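Anyone else switch from acrylics to gouache and regret it?

Boards > Painting > Water Media

plumhollow
Joined: May
Posts: 57

Okay, so I need either a pep talk or permission to quit. I painted in acrylics for years, mostly little landscapes and a lot of my neighbor's chickens, and this spring I got it in my head that gouache would suit me better. No plastic-y shine, I could rewet the palette, I could paint at the kitchen table and clean up in two minutes. I bought a starter set of the Lalenero tubes and a pad of hot press and went for it.

Everything I make looks like chalk. My darks dry lighter, my lights dry darker, and when I try to put a second layer on top, the first layer wakes up and turns the whole thing into soup. I did a barn last night and the roof, the sky and the hill are now all the same gray-mauve. I've made 12 of these and there isn't one I'd show my sister.

Is this a paint problem or a me problem? Should I get better paint before I give up?

tinroof_ted

Not a paint problem. Sorry. Everybody makes soup for the first few months.

Your second layer has to be thicker than your first one and you get one pass at it. Put it down and leave it alone. Acrylic people scrub because acrylic lets you scrub. If you go back over a stroke three times in gouache you're just stirring.

Also how wet is your brush? I'd bet money it's too wet. Dab it on a rag after you rinse, every time.

marrowbone_m

I'm going to disagree with Ted a little. Those Lalenero starter sets have a lot of white filler in them, at least the one I had did, and you can't get a real dark out of them no matter how good your brush control is. I fought with mine for a whole winter. Then I bought three tubes of Hrytsenko (ultramarine, burnt sienna, a yellow ocher) and mixed a dark that stayed dark. I could have cried.

So yes technique, but also yes paint. You don't need 24 colors. Get three good ones and a big white.

tinroof_ted

I've painted with the cheap stuff for years and my darks are fine. Somebody who's been at it two months does not need to be told to go spend money. That's how people end up with a closet full of supplies and no paintings.

marrowbone_m

Well, I have a closet full of supplies AND paintings, so.

plumhollow

Ha, please don't fight over my barn, it isn't worth it.

Ted, you're right about the wet brush. I rinsed and dabbed tonight and the difference was kind of embarrassing. I still can't get the shadow side of anything to look like a shadow, though. Marrowbone, what do you mix for your dark? I've been using the black from the set and it dries to the color of a sidewalk.

marrowbone_m

Ultramarine and burnt sienna, more blue than you think. Almost no water. Don't touch the black, give it to a kid.

gessoqueen

Jumping in because I did the same switch, only I went the other direction first (oils, then gouache, then acrylic gouache, then back to regular gouache, my husband calls it the tour).

A few things that helped me. I tape a piece of scrap paper next to my painting and paint a swatch of every mix, then wait for it to dry before I commit. It's boring and I hate it and it fixed maybe half my problems. I also quit mixing on the pad. I use a plain white board on the table so the color in front of me is the color I've got, and I keep my pen or brush in a little holder where I can reach it without looking. I used to lay them down all over the place, and I'd pick up the one with green on it and put green in somebody's face. 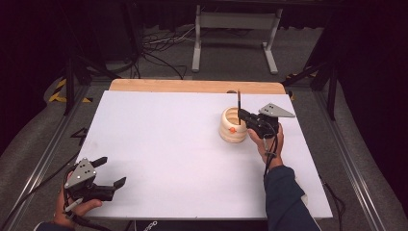 The other big one was working small. I cut my paper down to postcard size and I don't let myself spend more than 45 minutes on one. If it's soup, it's a little bit of soup. When I was doing full sheets I'd get so invested in saving a bad one that I'd be up until one in the morning petting the same cloud.

And plumhollow, I don't think you should count the first 12. I kept all my early ones in a shoebox and they're terrible, every last one, and I learned something off of each of them except the pumpkin.

dry_creek_dan

What happened with the pumpkin

gessoqueen

I don't want to talk about the pumpkin.

sallow_willow

Has anybody mentioned acrylic gouache yet? It dries permanent, so you can layer over it all day and nothing wakes up. For somebody coming from acrylics it seems like the obvious answer. I use the Camura ones and they go on really flat and matte.

tinroof_ted

It's just matte acrylic with a fancy name. She left acrylics on purpose.

sallow_willow

She left because of the shine and the cleanup! It fixes the shine. The cleanup is the same as acrylic, I'll give you that, and you do have to babysit your brushes. I ruined a nice round by answering the phone.

gessoqueen

I had acrylic gouache for a year and I liked it fine for lettering and hard edges. What I missed was being able to soften an edge after the fact with a damp brush. That's the whole reason I came back to the regular kind. If plumhollow is painting chickens she's going to want soft edges. Feathers!

plumhollow

I do want feathers.

I looked at the Hrytsenko tubes and a set of 18 is $388, which, no. I could buy a lot of real chickens. But the single tubes aren't so bad, and there's a store across town that carries them. I might get the blue and the sienna and see.

marrowbone_m

Don't buy the set, nobody should buy the set. Two tubes. Use your starter white for now.

braidedrug

Can I ask a dumb question in somebody else's thread? My paint cracks. I squeeze it on thick like you all say and the next day it looks like a dried-up pond. Then it flakes right off the paper when I bend it.

tinroof_ted

Too thick and probably not enough binder left in it. Are you rewetting old dried paint off the palette? That stuff gets crumbly after a few rounds. Use fresh for your thick passages and the old stuff for your washes.

And don't bend it.

braidedrug

I am 100% using old dried paint, I've been so proud of not wasting any. Thank you.

dry_creek_dan

A drop of gum arabic in the rewet paint helps too. A drop, though. I overdid it once and the painting stayed shiny and stuck to the page across from it in my sketchbook. Lost them both.

Ama Baidoo

I teach a beginner class at our library and I've had this exact conversation with, I think, every student who came over from acrylics, so plumhollow you're in good company.

What I have them do is paint the same thing over and over in only two values before they're allowed any color. An egg, a mug, whatever. One light, one dark, no blending, and let the edge be an edge. People get antsy around the third egg and start begging me for a middle tone. But when they do get back to color they've stopped fussing, and they stop trying to fix the light side while the dark side is still damp.

I'd hold off on the nicer paint until you've done that. I'm with Ted on this one, though I wouldn't have put it the way he did :)

On brushes, since it hasn't come up: acrylic brushes are often pretty stiff, and a stiff brush will dig up your bottom layer even when you're careful. If you're still using your old ones, try something softer. I like the Braka synthetic flats, they're cheap and they hold their shape for a decent while.

plumhollow

Oh no. I'm using my old acrylic brushes. The hog bristle ones.

tinroof_ted

Well, there's your soup.

marrowbone_m

HOG BRISTLE. On gouache!! Okay, I take back some of what I said about the paint. Not all of it.

gessoqueen

Oh honey.

sallow_willow

You've been painting with a broom. I'm honestly impressed you got a barn at all.

plumhollow

I went back and looked at the barn and you can see the scratches. There are little plow marks all the way across the sky. I thought that was texture, I was sort of pleased with it.

Okay. New plan. Soft brush, rinse and dab, one pass, small paper, and I'll do the eggs. I have plenty of eggs. If my darks are still sidewalk-colored by the end of it I'll get the two tubes and marrowbone can say she told me so.

marrowbone_m

I will, too.

dry_creek_dan

Post the eggs when you do them. Start a new thread so I can find it, the search on here has been busted for ages.

plumhollow

Egg report, and I'm putting it here anyway, Dan, sorry. I got a soft flat, half-inch, and did six eggs at the kitchen table while dinner was in the oven. The first two look like potatoes. The fourth one looks like an egg! It has a light side and a dark side and I didn't touch it again, I got up and folded towels so I wouldn't.

Second layer went on top and nothing woke up. I just about called my sister.

The dark still dries lighter than I want. I did the swatch strip like gessoqueen said and it jumps a good bit between wet and dry. So I think I'm buying the blue.

marrowbone_m

Told you so.

tinroof_ted

Do ten more eggs first.

braidedrug

Does the swatch strip have to be the same paper? I've been using the back of an envelope and my colors still come out off.

gessoqueen

Same paper, yes. Cut the strip off the edge of the sheet you're painting on. Envelopes soak it up different.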